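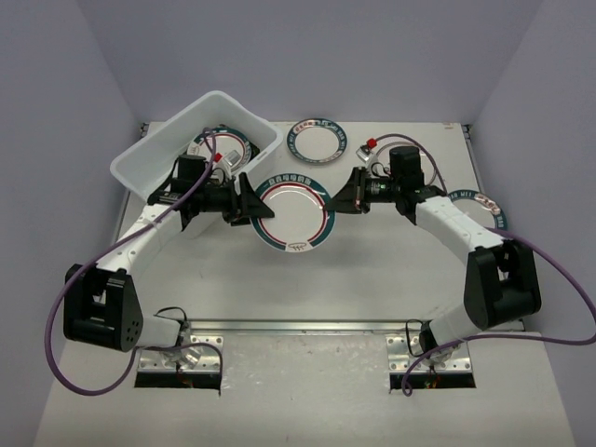
Hi all,

Catching up on the list after a week away, and I wanted to chime in on the crafting question before it gets buried.

> I'm stuck outside Naselstead with 400 ore and no forge. The wiki says you need 2,000 to build one. Do I really have to grind the rest, or am I missing something? I'm on the January 2020 patch, if that matters.

You don't have to grind it, no! Walk east to Hultotthorpe and talk to the smith by the well. She'll let you use her forge for 15 coins a go, and it works just like your own, except you can't queue up jobs. I played my whole first run that way and never built one at all.

The 2,000 figure is right for the big forge, but there's a small one too (the recipe is in a chest under the Clolterberg bridge - bring a torch). Mine cost 787 ore, and I think the price drops a bit if you've already finished the miners' quest. Somebody else may know for sure, I did those in the wrong order.

One warning - don't sell your spare ore to the trader at the gate, however broke you are. He buys cheap and sells it back at triple. I lost most of a night's mining to him back in July and I'm still sore over it.

Also, is anyone else's map losing its markers after fast travel? Mine wipes every pin north of the river.

Li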